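Robot arms get building at Trutdale open day
August 10, 2019
By Gladys Carhuamaca

The doors at the Espinoza workshop in Trutdale were only meant to open for the morning, but such a crowd turned up that the team carried on until teatime! Nearly 40 visitors squeezed in to watch small robot arms at work with toy bricks, and plenty of them came back for a second look. 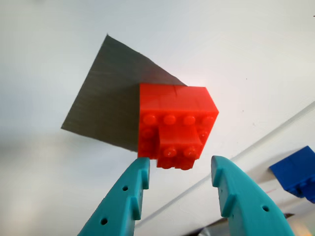 Segundo Cáceres ran the demonstrations, and he is a very good man to have at the front of a room. He has been tinkering with machines since 1991 and still gets excited about a clean pick-up. He talked us through the job slowly, starting with how an arm lines itself up before it closes. The teal fingers have little ridges on the inside near the tips, and with a chunky red build of LEGO bricks right there by the open jaws, you could see how small the target is. "A brick is a fussy thing to hold," he told us. "Come at it crooked and it spins away from you."

Questions came thick and fast after that. One boy wanted to know if the arms ever got bored, and his gran asked (very sensibly) how long it takes to set everything up. Segundo's answer was longer than you might think – getting the table ready can eat up most of a morning.

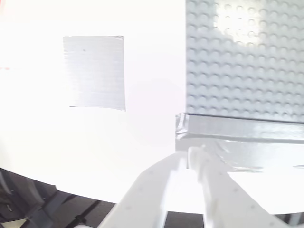 The workshop's building project, called Hitis, began in June and has 5 regular members. They meet after work, share the tools and take turns at the keyboard. New faces are welcome, and you don't need to know any programming to join in. 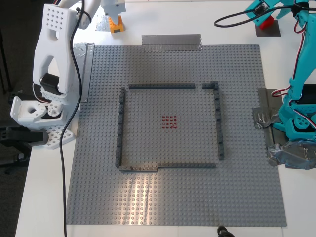 My own favourite moment was the hush that fell each time an arm started to move – grown-ups included. The next open day will be held at Vurnari Hall, with seven short demonstrations planned and a longer tea break. Entry is free.

Recent items
Vurnari Hall roof repairs finished
Trutdale library extends evening hours
Summer fair: list of winners
Bus changes from June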